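Chapa Basatier de ferro fundido para sanduíches: avaliação após 3 meses de uso

A Basatier é uma chapa lisa de dois queimadores, vendida com prensa e raspador. O modelo avaliado é o maior da linha, comprado em janeiro, e serviu sobretudo para sanduíches de carne fatiada com queijo derretido, com uso ocasional para hambúrguer prensado e cebola.

Cura e primeiro uso
O ferro vem com uma camada de proteção de fábrica que precisa sair com água quente e detergente. O manual pede uma única cura com óleo. Fiz 2, porque a primeira deixou manchas nas bordas. Depois disso, a superfície escureceu de maneira uniforme e o ovo passou a soltar sem esforço.

Distribuição de calor
Ponto fraco do produto. Com os dois queimadores em fogo médio, o centro fica visivelmente mais frio que as zonas acima das chamas. Uma porção de uns 80 gramas de carne fatiada fina doura bem em cima do queimador e cozinha no próprio suco no meio da chapa. A solução prática é usar o centro para derreter o queijo e aquecer o pão. A Malinowski, que tenho há mais tempo, é mais espessa e sofre menos com isso, mas demora bem mais para chegar à temperatura.

Gordura
A canaleta frontal é rasa. Com carne de corte gordo, transborda na segunda leva se não for esvaziada. A da Skirnenex é mais funda e tem bico de escoamento; nesse quesito não há comparação.

Acessórios
A prensa é pesada e plana, sem folga no cabo. O raspador é razoável – a lâmina chegou sem fio e precisou de lima. Rónán Mac Mathúna, que testou a mesma versão para o boletim Cleninach, reclamou do cabo do raspador, que esquenta. No meu caso isso não ocorreu.
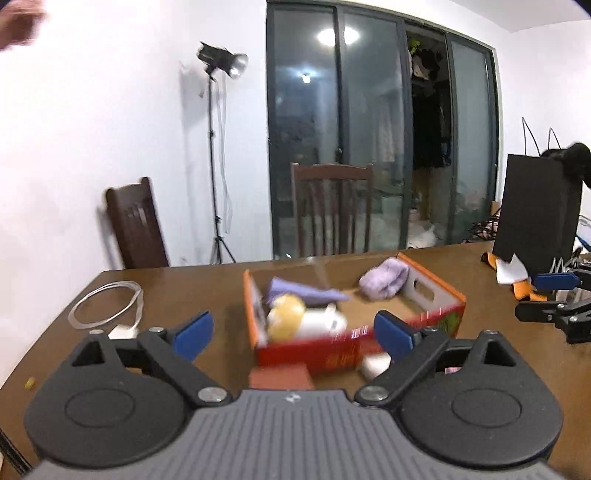 Caixa de papelão aberta sobre a mesa de madeira.

Limpeza
Raspar ainda quente, passar papel, untar de leve. Molho com açúcar gruda e exige água fervente. Não deixar de molho.

Avaliação
Desempenho térmico: regular
Acabamento: bom
Acessórios: bom
Limpeza: bom
Nota final: 80 de 100

Recomendo para quem cozinha para poucas pessoas de cada vez. Para grupos maiores, a Skirnenex compensa a diferença de preço – desde que caiba no fogão.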